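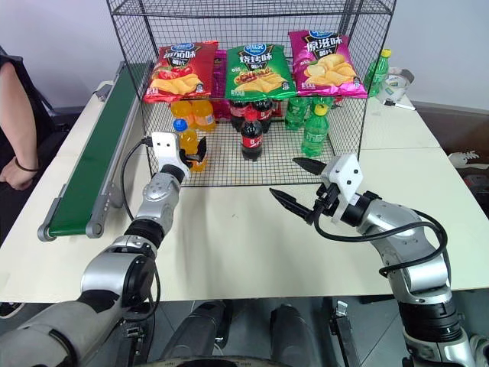
Lists > Drorkeck Building Social > June

Re: snack rack, how do we want it stocked

by Assunta Marchetti, Monday, 7:40 am
3 replies | 2 shares

Quick one before my train.

Yes to chips up top, drinks underneath. Bags leaning back so the fronts show. Tomato (red) left, barbecue (green) in the middle, the plain ones in the magenta bag on the right. Spare bags go behind, not on the table pls.

Drinks by kind. Orange left, cola center, green soda right. One in front and two behind, then when somebody takes the front one you just pull the next forward. Took me 2 minutes on Friday.

Anything that doesnt fit stands next to the rack, I'm fine with that. Not on its side on top of the chips. We had that at Jarnach and the bottom half was crumbs.

On Tove's question below. The mesh shelf is not deep, big bags stick out over the front whatever you do. Leave them. If you shove them back they slump and you can't read the flavor.

> On Sunday Tove Snorradóttir wrote:
>
> Who decides what goes where on the rack? I put the colas on the
> left last week and they'd moved by lunch. Also the chip bags hang
> over the edge, should we get the deeper one from Nunasis? And do
> we really need 3 kinds of soda

Keep all 3. The orange goes first every time, the green one is what the late shift drinks. No new rack, we'd only fill it.

Need somone for the refill run, I can't do it before 7. Reply here not to me direct.

Assunta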